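We use cookies to measure readership and improve the site. Accept all | Manage settings

Breven sets equipment budget for home laundry handling trial

30 November 2022
Reading time: 3 min

Breven, which runs linen and garment services for serviced apartments, has approved the first equipment budget for its automation program. The order covers 16 hand-held grippers, spare finger pads, storage and charging hardware, and a software license from Plotix for sorting and reviewing recordings. Delivery to the company's Ciltness site is planned for January.

No robot arms are included in this round. Breven's planning document puts the arms in a second phase, to be costed once the company knows which garments and which rooms it wants to handle by machine. The hand-held tools will be used by staff to record folding, lifting and sorting work on ordinary beds, with the recordings held for later training.

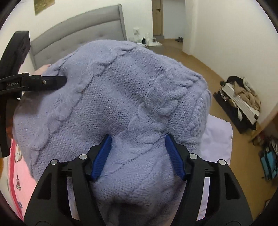
Knitwear takes up the largest share of the recording plan. Flat linen is already well served by fixed machines at Ciltness, and the company sees little return in repeating that work. Sweaters are harder to specify. A thick cable knit bunched up on a bed gives a pair of ridged pads plenty of raised texture to pinch, and a second gripper can press on the garment from the side, but the fold held between the fingers may be only a small part of the whole piece. The budget therefore prices the tools in pairs, eight in all, with no single units except those drawn from spares.

Pads are listed as a consumable. Breven has set a replacement interval of 4000 grasps per set for planning purposes and will revise it after the first quarter of use. The supplier, Amin, quoted fixed pricing on pads for the length of the trial, with the finger assemblies priced separately. Linkage parts and pivot hardware are covered by a service agreement that includes one inspection per tool.

The target for the first phase is 3000 usable recordings. A recording counts as usable if the garment is in view from first contact to release and the file passes a Plotix timing check. Breven expects to discard a portion of the early material while staff get used to the tools, and the labor estimate includes time for repeats. It was prepared from a short paper exercise that listed 314 separate handling steps across bedrooms, closets and packing areas.

Labor is the largest line in the plan, ahead of hardware and storage. Two-person sessions cost more per hour than single-operator work, and the company has capped them at half of the schedule. Sessions will be booked in furnished rooms. A mock-up bay was considered and dropped at the quotation stage, as the cost of building and refitting it came out higher than room rental over the same period. 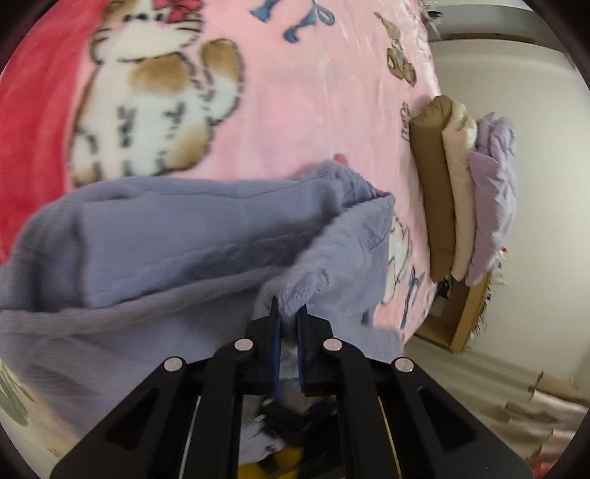
A gripper pinches the edge of a lavender knit garment over a pink printed blanket.

Storage was revised twice before approval. The first figure assumed that all recordings would be kept at full quality. The approved version keeps full-quality files for usable recordings only and deletes rejected files after review. Backup is on site, with a second copy held at Breven's main office.

Three items were left out of the order and moved to a reserve list: a powered lift table, a second software seat and a set of narrow fingers for socks and small items. The fingers are the most likely to be released early. Amin has offered to hold its quoted price on them until the end of the first quarter.

A decision on phase two will follow the first-quarter review. The review will report cost per usable recording, pad wear, tool downtime and the share of sessions that needed two operators. Breven has not set a figure for robot arms and has asked suppliers not to submit quotes before the review is complete.

Get our equipment and automation news by email every week. Enter your email address to subscribe. You can unsubscribe at any time.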